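Cold peanut noodles, no oven

Posted by Wumpini Darko, Mon 17 July

Quick one today, got people coming at six and I still have to shower. Cold peanut noodles. Feeds four, or two if it's my house.

What you need

Thin wheat noodles, 900 grams if you're feeding a crowd, a third of that for a normal dinner
Peanut butter, the plain kind, 3 big spoonfuls
Soy sauce
Rice vinegar
One lime
Garlic, ginger, brown sugar
Cucumber, scallions, chili oil

I use the Skalo noodles from the corner store. Any thin ones work. Spaghetti works, don't tell my aunt.

Step 1. Boil the noodles. A minute less than the packet says. Drain, then cold water, lots of it, keep moving them with your hands till they feel cool all the way through. Shake dry. Really shake. Toss with a little sesame oil so they dont clump.

Step 2. Sauce. Peanut butter in a bowl, splash of hot water, stir until it loosens up. It'll look broken for a bit, keep going. Then soy, vinegar, lime juice, sugar, grated garlic and ginger. Taste. More lime probably.
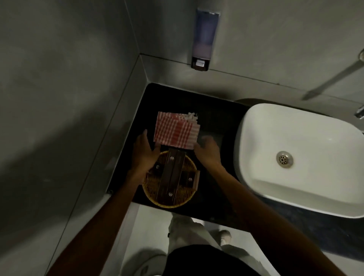 Can I make the sauce the night before?
Make it up to two days ahead and keep it in a jar in the fridge. It gets thick, so stir in a spoonful of warm water before you use it.

Step 3. Cucumber. Smash it with the flat of a knife, tear into chunks, salt, leave for 10 minutes while you do something else. Pour off the water or the whole bowl goes soupy. I forgot this in September and ate peanut soup.

Step 4. Toss the noodles with most of the sauce. Into the fridge, 30 minutes. They drink up a lot of it, so hold some back and add right before serving. Cucumber and scallions on top, chili oil last.

Leftovers: fine for lunch next day, squeeze of lime and a splash of water. Day after that, no.

Chicken on top is good. So is a fried egg. Tofu if you press it frist.

Ok, grilled corn next week if I get the charcoal sorted.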